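Wash Day, Flat 2

Lovisa Backlund had the door of the machine open before she had her coat off. Bus to Plostivden at ten past. Bag not packed. Everything she owned that was fit for a funeral smelled of the Kofler kitchen, onions and fryer.

Basket down. Kicked it square with her foot. Okay.

Whites could wait. Black dress, black tights, the gray cardigan her aunt had knitted and then complained about for years. Did wool go in? Wool did not go in. Wool was going in.

She stopped with the sleeve in her hand.

The key. Aunt Stanen's key, on the green string, she'd had it in the cardigan pocket at the hospital. Left pocket. She tried the left pocket. Tried the right. A bus ticket, a mint with no paper on it.

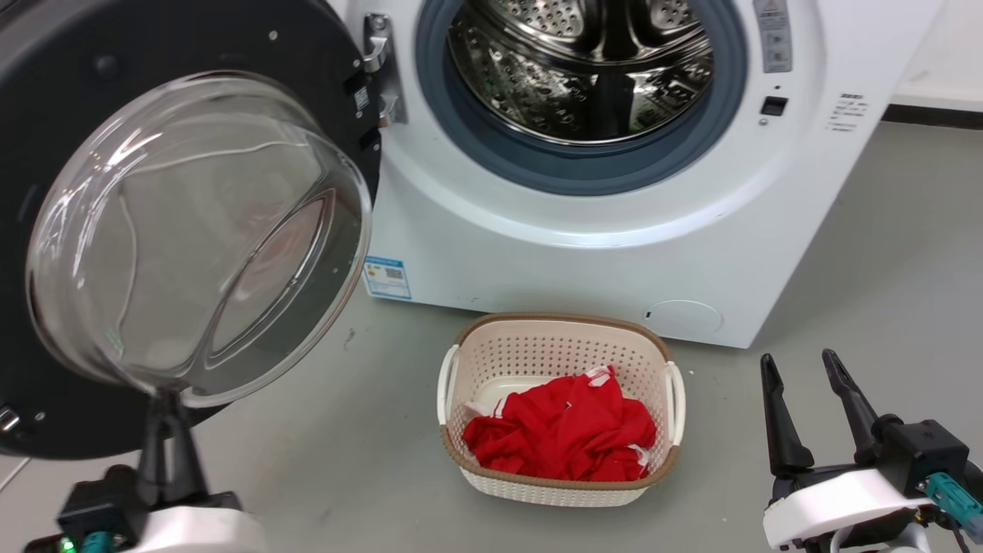 She got down on her knees and put her whole arm in the drum, felt along the bottom, up behind the paddles, nothing. Ran a finger round inside the rubber. Grit. A hair tie. She'd done a load last night, half asleep, towels mostly, and what if it was in with the towels? What if it had gone down into the filter?

The filter. You needed a coin to get it open, or a knife, and a tray for the water, and there wasn't time for water.

The phone went. Filus.

"Are you on the bus?"

"Nearly."

"You're at home, I can hear it. You echo."

"I lost the key to her house."

Nothing for a second. Then he laughed, teh rude one, the one he used to get sent out of church for.

"You gave it to me," he said. "In the parking lot. You said, take this before I lose it."

She sat back on her heels. She didn't remember a parking lot. She remembered a vending machine, D4, 3000 of the old money for a coffee that tasted like soup.

"Lovisa?"

"What color's the string?"

"Green. Get on the bus."

She put the cardigan on over her work shirt, onions and all, and went to look for her other shoe.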